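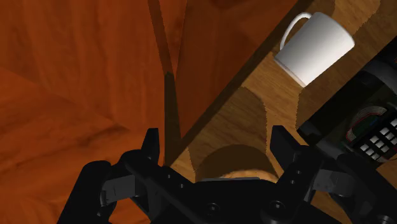

Wood and water: notes for session four
Understanding Furniture, evening course, Orkbridge
Margareta Munteanu
2025-03-04

Hello again everyone. I promised I'd type these up after the muddle I made of the whiteboard, so these are last time's notes in a better order, plus the bits I ran out of time for. Bring a pencil next session, we'll be drawing on offcuts.

Why wood moves

If you remember one thing from this whole course, let it be that a board never quite stops moving. A living tree is full of water. Some of it sits loose inside the cells like water in a straw (free water) and some is held in the cell walls themselves (bound water). When a log is cut up and left to dry, the free water goes first and hardly anything changes apart from the weight. My first ever oak boards lost so much weight in the stack that I thought someone had swapped them!

Then you reach what the books call fibre saturation point. It's a grand name for the stage where the straws are empty but the walls are still soaked. From there downwards, every bit of water that leaves makes the wood shrink, and every bit that comes back makes it swell.

Three directions, three different amounts

Wood doesn't shrink evenly, and this is where people's eyes glazed over last time, so I'll go slowly.

Along the grain (the length of the board): hardly at all. You can ignore it for furniture.

Across the grain, from the middle of the tree towards the bark: a fair bit. This is radial movement.

Across the grain, following the curve of the rings: the most, often getting on for twice the radial. This is tangential movement.

So a tabletop stays the same length all year and gets wider and narrower with the seasons. Several of you asked whether varnish stops it. No, sorry. A finish slows the water down, so the top reacts over weeks when a bare one might react in days, but it gets there in the end. And please finish the underside too. A top that's sealed on one face only takes in damp on the other and will cup on you.

Working it out

Somebody wanted sums, so have some sums. You need the width of the board, the change in moisture content you expect, and a figure for the species. The species figures are on the sheet I handed out in session two (there are spares in the folder by the door if yours has gone to live under the sofa).

Width times change in moisture times species figure gives you the movement. Take a panel 300 mm wide, let the moisture content change by four per cent, and use a figure of 0.003 for each per cent. You get 3.6 mm. Now do it for a top 1,000 mm wide and you get 12 mm, and that is more than enough to split a board that's been glued down hard to a frame.

Do check whether your figure is for radial or tangential. I've muddled them up myself and made a drawer that fitted beautifully until the weather turned.

How the board was cut

Look at the end of a board and you can tell nearly everything about how it'll behave. If the rings run more or less flat across, it's flat-sawn (some people say plain-sawn or slab-sawn, all the same thing). It'll have the cathedral pattern on the face, it moves a lot across its width, and it likes to cup. If the rings stand up like books on a shelf, it's quarter-sawn. Steadier, dearer, and in oak you get those lovely silvery flecks called ray figure.

Which way does a flat-sawn board cup as it dries? Imagine the rings trying to straighten themselves out. They don't really, but it gives the right answer every time and I've never found a better way to remember it.

Fixing a top so it can move

The old makers knew all this without a single formula. The usual ways:

Buttons. Little wooden blocks screwed to the underside of the top, with a tongue that sits in a groove in the rail. The tongue slides, the top moves, everyone's happy. Leave a gap at the shoulder of the buttons along the side rails.

Slotted screw holes. Make the slot run across the grain of the top. I have seen them cut the other way in a shop-bought table and they do precisely nothing.

Figure-of-eight plates. Small metal plates that swivel a touch. Quick to fit and perfectly respectable.

Breadboard ends. A strip across each end of the top to keep it flat. Glue it in the middle only, and peg the outer tenons through stretched holes. In winter the strip will stick out slightly past the edges of the top and in a damp summer it'll sit slightly short. That's it working properly, so leave the plane in the drawer.

The Stikville table

The split top I passed photos round of came from a house in Stikville. Oak, five boards, glued all the way round to its frame and then stood next to a radiator. It had been fine for years in a cold dining room. The heating went in one December and by spring there was a crack you could post a letter through. The owner wanted it filled. I'd ask you all to think about why filling it in the dry season might be a bad plan, and we'll start with that next time.

Reading, if you fancy it

The Dramstead library has the big timber handbook on the reference shelf, chapters two and three. The pictures are dull but the tables are very good. Chapter five is on kilns and you can skip it unless you're keen.

For next time

Find one solid wood tabletop at home, measure its width across the grain in millimetres, and write it down somewhere you won't lose it. Have a look underneath and see how it's held on. If it turns out to be veneer on board, draw the edge for me and we'll talk about how you could tell.

Robles Timber will cut sample blocks for anyone who orders through me, flat-sawn and quarter-sawn in pairs. Names on the list by the kettle please, before the break.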